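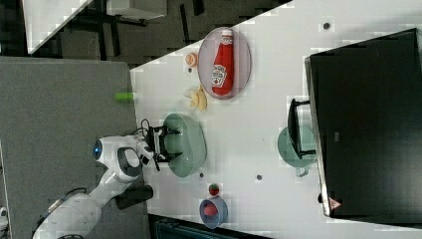

Subject: Re: [post-sup] Audio drift on multi-reel turnovers

On Friday, Bayu Yeoh wrote:

> We turned over six reels of the Kitness spot package to the sound house
> last week. Reel 4 came back with dialogue about 10 frames late by the end.
> Head pop lines up, tail pop doesn't. The other reels are fine.
>
> Source is 23.976, timeline is 23.976, AAF with embedded audio, 48k.
> The editor swears nothing changed between reels. Has anyone seen this on
> one reel only? I'd like to rule out our side before I ask Resness to
> conform again.
>
> Also, what handle length are people using now? We went with 78 frames
> because that was in the old template, and I can't find who set it.

Bayu,

If the head pop lines up and the tail pop does not, check whether the error is a slope or a step. Lay the returned mix against your reference guide track and look at the offset at five or six points. A steady slope means a rate mismatch. A step means an edit was missed, usually a late trim that got into the picture file and not into the AAF.

My guess is a step. A true 24 versus 23.976 error is one part in a thousand, so a 10-frame drift needs a reel of 10,000 frames, close to seven minutes. You did not give reel lengths, but for a spot package I doubt you have anything that long. If reel 4 is 2,000 frames, the most a pulldown error can give you is two frames.

Things I would check, in this order:

1. Timestamps on the reel 4 QuickTime and the reel 4 AAF. On the Hidayat job we had the AAF exported before lunch and the picture after, with a trim in between.

2. Duration of both, in frames, first frame of action to last frame of action. Do not count from the leader. Two of our assistants used different leaders for most of a year.

3. Any clip with a speed effect. Some export settings render the retimed audio and some link back to the source at its original length. We had this on one shot at Ateso, and everything after it in that track moved.

4. Sample rate of any temp music or voice-over brought in by hand. A 44.1k file that was never converted will usually fail loudly, but not always.

If 1 and 2 match, send me the EDL for that reel off list and I'll run a compare against the AAF.

On handles, 78 is an odd number to find in a template. We use 300 for dialogue and let the sound house complain about file size — so far they have not. For picture handles to VFX we stay much shorter and agree it per vendor.

One more item for anyone else reading. Please burn the reel number and version into the guide picture, not just the file name. File names get changed on the way in at most facilities, and the burn-in is the only thing the mixer sees.

— R.

_______________________________________________
post-sup mailing list
To unsubscribe, send a blank message with "unsubscribe" in the subject line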